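Home | Posts | Board games | Card games | About

This site uses cookies to remember your settings. By carrying on you agree to this. OK

First go at a Trarnov league

I have owned two Trarnov starter decks for over a year and until last month had only played with them at the kitchen table. The local shop started a four-week league in January, so I signed up. It has finished now and I want to write down how it went while I remember it.

For anyone who hasn't played, Trarnov is a two-player card game about rival salt merchants. You build a route of towns across the middle of the table and fight over who controls each one. Games last half an hour if both players know their cards and a good deal longer if they don't. The base set has 231 cards, and the league allowed all of them plus the Bundgaard expansion, which I didn't own.

I bought Bundgaard the week before. It adds harbours, and harbours change the game more than I expected. In the base set you can usually see an attack coming a turn ahead. With a harbour out, your opponent can move goods from one end of the route to the other in a single action, and I lost my first two league games to exactly that. Both times I had left the end town undefended because it had always been safe to do so at home.

After that I took out most of my expensive merchants and put in cheap guards. It made for a duller deck — I will admit that — but I started winning some games. I played 13 in total over the four weeks and won six. The best of them came in week three, against a player running the all-river deck that everybody was complaining about. I held one town with a single guard for five turns and won on the tiebreak.

The format was fine. You played whoever was free, wrote the result on a sheet and moved on. I preferred it to a proper tournament, where a bad start leaves you sitting about. My one complaint is that there was no limit on game length, and one of mine ran past closing time and had to be recorded as a draw.

Sleeves are worth a mention. I had been using the Clemico ones that came free with a playmat, and they split at the corners after a fortnight of regular shuffling. I have moved to Vasico matt sleeves. They cost more and are slightly stiff to begin with, but none have split so far. If you buy them, get the taller size, as Trarnov cards are a couple of millimetres longer than standard ones.

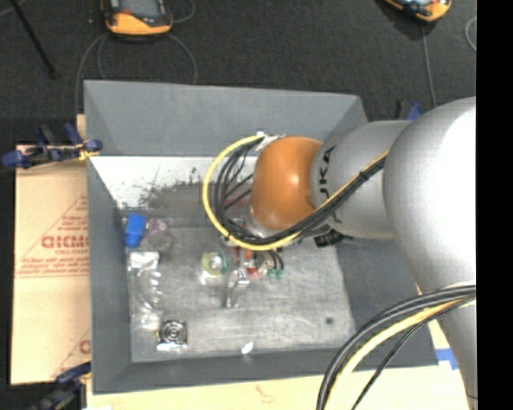

Written by the site author, league player and occasional rules explainer

The next league starts in September, with a second expansion allowed if it is out by then. I plan to enter again. Before that I want to try a harbour deck of my own, partly to learn how to beat one. I have a rough list of cards and am short of two Harbour Masters, so if anyone local has spares I have plenty of river cards to swap.

I also need to learn the tiebreak rules properly. They are on the back page of the Bundgaard booklet — not in the base rules at all — and I had to borrow a copy in week three to check that I had won.

Last updated: 14 February 2022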